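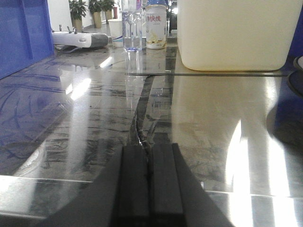

I have been putting off the plates for three weeks, on the grounds that plates don't go bad. We took on the Boonchu place's leftover tableware last month when they switched to square dishes (a choice I'll leave between them and their dishwasher), and all of it has to be sorted, packed and moved across the building before the Anden people want their tables back. The first thing I learned is that bins breed. You start with one cream-colored one, you bring over a blue crate for the overflow, and by lunch there's a cable running down the middle of the table and you've run out of surface. The second thing I learned is that a shiny tabletop under ceiling lights shows you every light twice, and you will hunt for the edge of a clear glass like a man looking for his contacts.

Dalia Ramadan, who has moved house more often than I've changed my oil, told me to sort by shape and forget about color. I sorted by color. I then re-sorted by shape. 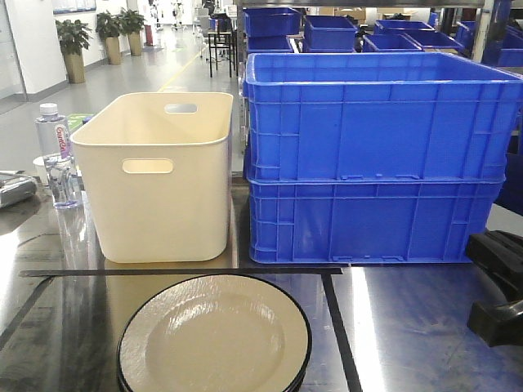

The final tally was 298 plates, of which 56 had chips I wouldn't serve toast on. I had guessed 2,000 before I started, so I'm calling this a relief. The chipped ones go to my sister's mosaic class, where apparently they'd prefer them worse.

What I've settled on, for what it's worth: plates go in the cream bins, because the sides are smooth and nothing snags on the way in. The blue crates get the bowls and anything ugly. Blue crates stack like they were born to it. The cream bins I wouldn't trust with a second floor.

Also, buy more paper than you think. I went through a whole roll from Rorkel on day one, wrapping each plate like it was going to sea. On day two I wrapped every other plate. By day three I was down to cardboard and good intentions. 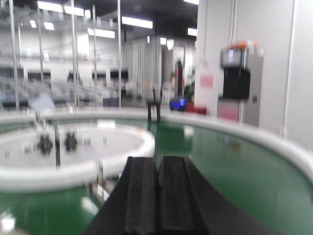

Dalia's other rule is never to fill a bin past what you can carry to the door and back. I filled one to the top. It is still where I filled it, and I've started thinking of it as furniture.

A word about handles, too. An oval hole in the side of a bin is a fine handle for four seconds. After that it's a fine way to find out where your fingers bend -- gloves help, if you can find both of them.
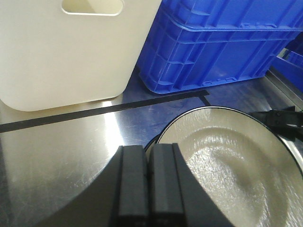
What's left

Bowls, mostly. The soup ones nest nicely and then refuse to un-nest, so I'm putting a scrap of cardboard between each pair. The lids can wait until May.

Recent posts
The Grolteo shelf, assembled twice
Feeding 700 people with one good ladle
A drawer for the other drawer's things

Home | About | Archive | Contact

This site uses cookies. By continuing to read, you agree to our use of them.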